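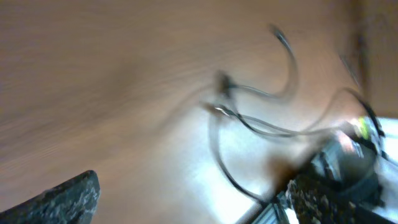 Rule 7, under discussion.

Rule 7 of the Satdale code said that no arm shall close on a cable it cannot name. Bontu Gashaw had written it herself, in July, in a good mood, and had been paying for it ever since.

The arm hung over the bench with its fingers apart. There were two connectors between them, lying close together, and a fair amount of cable going off in directions of its own.

"Name it," said Bontu.

"Cable," said the arm.

"Which cable?"

The arm considered this for 29 seconds. Under Rule 2 it was allowed 90.

"The dark one," it said.

They were all dark. Bontu looked this up in the annex, where Halás, who had drafted the annex, allowed color as a name "where color is sufficient." He had not said sufficient for whom. She called him.

"What did the Sandow people do?" he asked.

"They struck out the rule."

"And?"

"They get a lot done."

Halás said he would need that in writing, on the form. The form was kept in a drawer on the far side of the bench, and the drawer was opened by the arm.

"Name the drawer," said Bontu, without much hope.

"Gerald," said the arm, and reached for it.

She checked the code twice. It was perfectly compliant.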